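Bench notebook — two-arm cell, December

Entry started 7:40, finished after lunch in two sittings.

Carrying on from the last entry. The cell is due to take over pouch sorting from the hand bench for the morning half of the shift, and before that happens I want the handover between the arms written down properly, along with what the three people on that bench will be doing instead. Liam Gallagher asked for both in one place so he can take it to the Grollemport site when he goes.

Where we are. The board is clear and both arms are powered. Left arm is blue collar, right arm is green collar, and please use the colors when you write in this book. Two entries last month said "left" meaning left as seen by someone standing on the wall side, and Ranasinghe lost most of a morning to it. Blue and green can't be turned around.

Homed both arms at 8:05 and ran them out over the board with nothing on it, at slow speed, stopping by hand at each taught point.

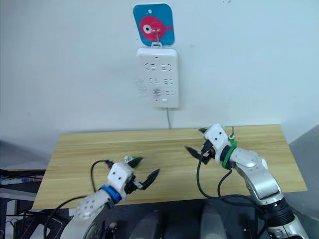

The left side went through the taught points without a complaint. The right side stopped twice at the same place on the way in, once with a torque warning and once with nothing in the log at all. I think it's the cable run. The wrist cable has more slack than it needs, and with the elbow low it can drag. Added a tie, ran it again, no stop. Two runs don't prove anything, so I'm leaving this open.

Handover sequence as it stands now:

Green picks from the tray position and lifts straight up before it turns.
Green comes to the meeting point and holds.
Blue comes in open, waits for the hold signal, closes.
Green opens and backs off along the same line it came in on.
Blue goes to the scale, then to the bin for that weight band.

The wait in the third step is the slow part. Skenia's default is long and I have cut it down once already. I don't want to cut it again until we've done a full run with real pouches, the soft ones included, because soft pouches swing and the swing is worst just after green stops.

Numbers. The hand bench does 210 pouches an hour with one person sorting and one feeding. That was measured over a whole shift, breaks taken out. The cell on its own, at present speed, does 80. So people who have heard that the robot is quicker have heard wrong. What it has going for it is that it can run through the early hours while the bench is being set up, and that whoever feeds it doesn't have to stand with their arms out in front of them.

That last part is what the bench people brought up when we sat down with them. I had gone in expecting questions about hours, and there were some, but most of the talk was about shoulders and wrists. The reach to the far bins is the bad one. Everybody on that bench has their own way of getting around it, and one of them has been sorting left-handed every other hour for years.

What changes for them, as agreed so far (Liam to confirm with the office):

The feeder job stays. Trays still have to be filled by hand and someone has to pull the torn ones.
The sorter job turns into minding the cell in the mornings and sorting by hand in the afternoons. The grade doesn't change. I asked for that in writing and haven't got it yet.
The third person moves to checking and rework. This is the one I'm least comfortable with. Rework has been a job you do when things are quiet, and a full morning of it could be dull. Proposed rotating it weekly. Two were for it, and one would sooner stay on it all the time.
Training is 10 hours each, on the clock, before anyone minds the cell alone.

They asked what minding means, and it was a fair question, as the first sheet we gave them only said "monitor." I wrote it out again: watch the handover, clear drops with the arms stopped, call a fault if the same stop happens twice in a row, and don't restart after a second stop. The person minding decides whether to stop. They don't need to ask first and they don't have to fill in a form for every stop, only a tally on the sheet.

One more complaint, and I agree with it. The stop button is on the wrong side for someone coming from the feeder position. You have to go past the green arm's side of the table to get to it. Ordered a second one from Okeck. Until it's fitted the cell doesn't run with one person alone.

Retaught the meeting point at 10:50. The old one was fine for the stiff pouches but had blue coming in a little high. Moved it down and brought green's approach in flatter. Then stepped through the sequence dry, one move at a time.

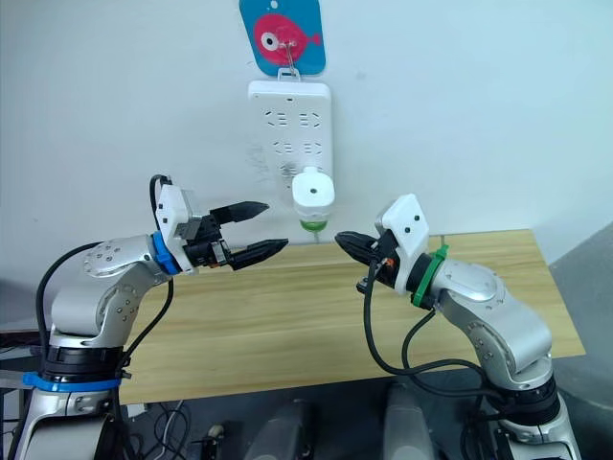

Grip settings

Blue: opening left at full on approach. Could be narrower and save a bit of travel, but with soft pouches I want the room.

Green: closing force brought down one step from the value in the last entry. Higher than this marks the foil. Lower hasn't been tried with the heavy band.

Finger pads: spares are in the drawer under the scale. If you take a set, write it here with your initials. The last person didn't.

After lunch

Ran up to 12 stiff pouches in a row through the handover before I had to stop for the tray change. One drop in the whole session, at the release. I think green opened before blue had finished closing, and that points at the hold signal again and away from the grip. Ranasinghe will put a timestamp on both sides of the signal so we can see it.

Did not get to the soft pouches.

Still to do

Soft pouches, full tray, with someone from the bench feeding and not one of us. We fill trays too neatly.
Timestamps on the hold signal (Ranasinghe).
Right arm cable, check the tie after a full morning.
Second stop button, waiting on Okeck.
Grade letter, waiting on the office. Liam is chasing it.
Replace the sheet on the bench that says "monitor" with the new one. The old one was still up when I walked past at 2:15.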